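Cultholm Align
Demonstration cleanup and alignment software from Clornbridge

Overview | What it does | Working with powders | Requirements | Licensing

If you collect demonstrations with hand-held grippers, you already know the part of the job that eats your afternoons. The recording goes quickly enough. Then you sit down with two wrist videos, a head video, a pair of marker tracks that don't quite agree, and a clock on every device that has its own idea of what time it is. Cultholm Align is the program we wrote to get through that pile, and we've been using it every working day ourselves for long enough that most of the sharp corners have been sanded off (do write to us about the ones that haven't).

What it does

Align reads the streams from a session, finds a common clock, and recovers the path of each gripper from its marker cube and its own wrist view. Where the cube is hidden from the head camera it leans on the wrist video to bridge the gap, and it tells you plainly which stretches were bridged, so you can decide for yourself whether to keep them. Finger opening is estimated from the wrist view as well, so there's no need for an encoder in the handle.

The timeline shows both hands side by side. You can drag a cut point, mark an attempt as good or bad, add a note, and export only what you want to train on. We fussed over the keyboard shortcuts for far too long, and we think you'll be glad we did!

Working with powders

Scooping is one of our favorite test tasks, being so hard on everything at once.

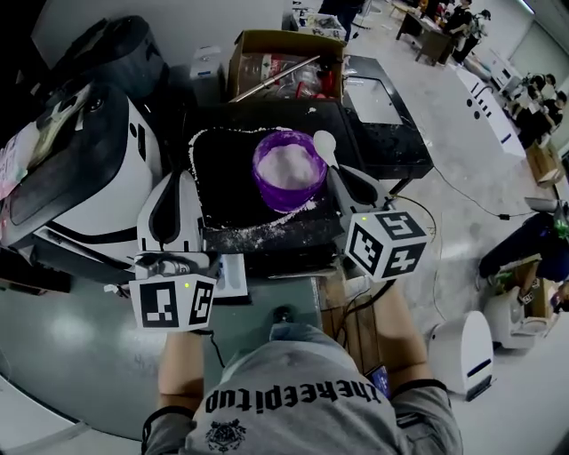 Two grippers, one purple container: from the head, then from a gripper.
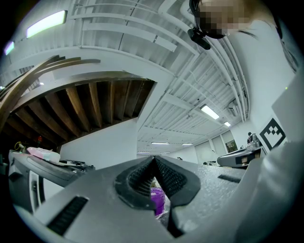

Powder has no fixed shape to track, and that trips up a lot of software that expects every object to have a tidy outline. Align lets you define a region of interest that follows a container, and then works out a simple fill and spill estimate inside and around it. You won't get grams out of it, but you will get a number that goes up when more of the stuff is on the table, and for sorting attempts that's usually plenty. Tirta Hidayat, who wrote this part, tuned it on 2,374 scooping attempts and still looks at new ones over breakfast.

Requirements

A desktop with a recent graphics card and 75 GB of free disk space. Sessions of over 200 attempts are happier on a solid-state drive. Fisheye lenses are fine once calibrated, and the calibration wizard is included.

Licensing

One seat is $900 a year, updates and email support included. The Ticona export plug-in comes with every seat. The Furnutell scheduler link is sold separately; please ask us for a quote, and mention how many stations you run.

Request a trial | Read the manual | Release notes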